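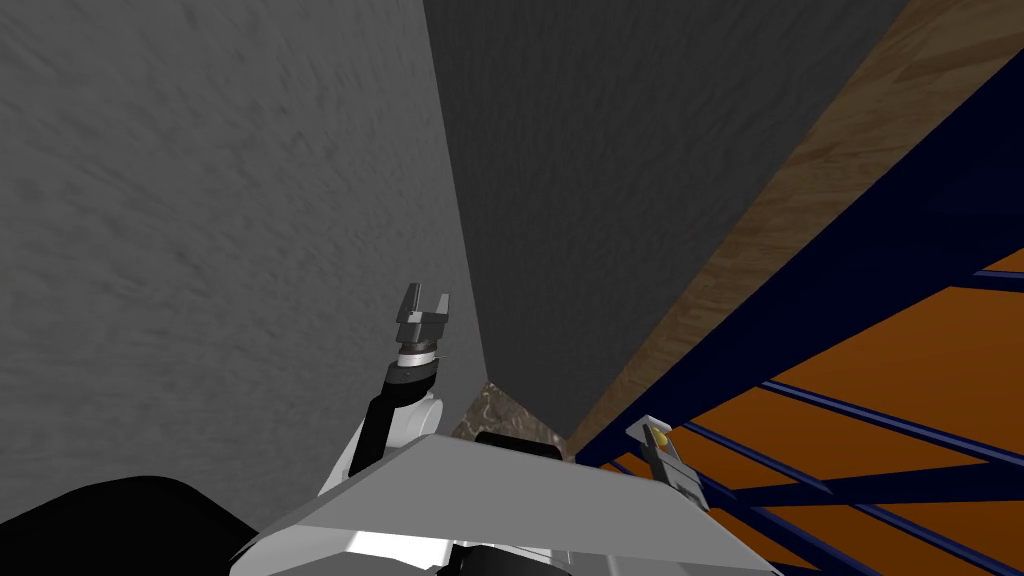
Randomising the simulated warehouse, and what it did to the left arm

Posted 19 September 2020

I have spent most of the summer on one narrow question: how much of the surface randomisation in our simulator earns its place. This post is a write-up of the result, with enough of the method that somebody else could repeat it. It follows on from the earlier post about Grometum, the simulator layer I maintain, and assumes you know what domain randomisation is and have probably been annoyed by it.

The task is called Bretby. A two-armed robot with parallel grippers stands in front of a shelving frame and has to put a small object on a shelf with one arm while the other arm stays out of the way. There is a corner of two walls close to the robot, and the walls are the difficulty. The shelf arm has room to move. The idle arm does not, and a policy that thinks only about the object will happily swing the idle gripper into the wall.

Each episode draws its materials from a pool: stone, wood, marble, flat paint and so on. The draw is made separately for each body in the room, so you get combinations that no shopfitter would allow. A marble block at the foot of a rough grey wall next to a dark blue rack with orange shelf panels is a perfectly ordinary draw. Geometry is jittered too, within limits, and so is the viewpoint. The robot's own materials are left alone in all the runs reported here.

The question

The usual argument for randomising everything is that the real room becomes one more sample from a wide distribution. I believe this in outline. What I wanted to know was which of the components mattered for Bretby, given that each one slows learning down. The three components I can switch on and off separately are:

- materials (texture and colour of everything except the robot)
- geometry (wall angle, rack position, loose planks and blocks)
- viewpoint (position and tilt of the simulated camera)

Lighting was fixed to the even, shadow-poor setting for every run. That is a weakness and I come back to it further down.

Method

The policy is a plain imitation learner. It takes one colour image and the joint angles, and it outputs joint targets for both arms and an open or close command for each gripper. There is no depth input and no explicit map of the walls. Demonstrations came from Lencho, the scripted planner, which has full access to the simulator state and so cheats in all the ways you would expect. I collected 860 demonstrations and used the same motions for each condition, re-rendering the images as the condition required. Where geometry changed, Lencho had to replan, so those motions are not identical, only matched on start pose and target shelf.

Re-rendering took longer than training. If I were starting again I would store the full state at every step from the first day, instead of at every keyframe. Interpolating between keyframes is fine for the arms and bad for the fingers, which close over a short interval and end up slightly inside the object. I threw away the first batch because of this.

Evaluation used 100 held-out rooms, drawn once and frozen. All three components were on in the held-out rooms. The seeds were not shared with training, and the material pool was split so that no texture file appeared on both sides. The split was done by file and not by family, so there is stone in both sets, although never the same stone. Whether that counts as a fair test depends on what you mean to claim. I am claiming little.

An episode counts as a success if the object is resting on the target shelf at the end and neither arm has touched a wall, the rack uprights or any loose body. An early version of the metric looked only at the object. Under that version nearly every condition looked good, and I very nearly wrote a different post.

Results

Geometry mattered most. Take it away and the policy learns a fixed path for the idle arm, which works until a wall is a little closer than it was in training. The failures were nearly all contacts between the idle gripper and the wall near the corner seam. In replay you can watch the arm go up along the remembered path with no regard for the image at all.

Viewpoint came second, and its effect was mostly on the shelf arm. Without viewpoint randomisation the placing motion was biased in a consistent direction whenever the held-out camera was tilted. The idle arm was hardly affected.

Materials came third, by a margin I had not expected. With geometry and viewpoint on and materials reduced to a single plain finish per body, the policy lost a little on the held-out rooms but trained much faster. With materials alone switched on, it did no better than with nothing switched on. The combined condition, all three, was the best, and the gap between it and the geometry-plus-viewpoint condition was small enough that I repeated both with fresh network seeds before believing it. The order held on every repeat.

I am leaving the per-condition table out until I have rerun the weakest condition, which crashed twice with a disk error and finished on a different machine. The ordering does not depend on it.

What the arms are looking at

I ran an occlusion test on the combined policy. It is the crude kind: slide a grey patch over the input image, record how far the output moves, and draw the result as a heat map. It is cheap, and it is easy to read too much into.

For the shelf arm, the sensitive regions were the rack bars and the gripper itself. Covering the shelf panels made little difference, which surprised me at first, as the panels are large and often brightly coloured. The bars are thin, but their slant in the image says a good deal about where the rack is relative to the camera, and the panels add nothing to that apart from area.

For the idle arm, the sensitive region was a strip along the seam where the two walls meet, together with the outline of the arm in front of it. This is sensible. The seam is the only strong cue to how far back the corner goes when there is no depth input. In rooms where both walls drew nearly the same finish, the seam was faint and the idle arm became hesitant, stopping and starting on the way up. Success in those rooms was lower under every condition.

That suggests a use for material randomisation that I had not considered, namely as a way of making the seam harder to see in training so that the policy has to find it by other means. I tried a quick version, forcing matching wall finishes in a share of the training rooms. The hesitation went down. I have not run it carefully enough to say more.

The corner case with the plank

Of the 100 held-out rooms, 31 contained a loose plank or beam leaning or lying near the rack. These rooms were the worst by far for the policies trained without geometry randomisation, and still the worst for the combined one. My guess is that a plank seen at a steep angle looks much like a rack member. Both are long, straight and diagonal in the image, and both tend to converge towards the same point near the wall corner. With a wood finish on the plank and paint on the rack the two are separable by colour, but the policy has been trained to ignore colour. We have taken away the easiest cue and the policy has done as it was told.

One fix is to keep wood finishes for planks only. I do not like it, because it puts a rule into the simulator that the world does not follow. Another is to give the policy two frames in place of one, so that parallax can separate the plank from the rack as the arms move. I would sooner do that. It roughly doubles the input and I have yet to see whether the small network copes.

Limitations

Even lighting is the main one. Real rooms have shadows, and a shadow edge on a wall will look very like a seam to a policy that depends on seams. I expect trouble there.

Everything above is simulation. The transfer tests belong to the Brorkari rig and have not been done, so nothing here should be taken as evidence that the ordering survives on hardware. My private expectation is that materials will matter more there than the held-out rooms suggest, because the split by file is a gentle one.

The demonstrations come from a planner that never hesitates and never recovers from a mistake. The policy has therefore seen no recoveries. Once the idle gripper is within a finger's width of the wall, it is outside anything it was trained on.

Finally, one task. Bretby has a fixed robot base, one rack and one corner. I would not carry the result over to a mobile base without rerunning it.

Practical notes

Config files for all conditions are in the Grometum repository under the August tag. The held-out rooms are stored as full scene files, so you do not need my seeds to reproduce them. If you do regenerate from seeds, use 569 as the master seed and check the plank count first, as the sampler changed its ordering between versions and you may get a different set.

The contact checker must be run at the physics step and not at the render step. At the render step it misses short touches, and the idle arm makes a great many short touches. Finger pads are excluded from self-contact but are included for walls.

Next on the list is the two-frame policy, then lighting.

Filed under: Simulation, Imitation learning, Two-armed manipulation

Recent posts
Grometum: why I wrote another simulator layer
Scripted planners as teachers, and their bad habits
Storing simulator state without filling the disk
Contact checks that miss contacts
Notes on camera jitter

Get new posts by email. No more than one message a month, and you can unsubscribe at any time.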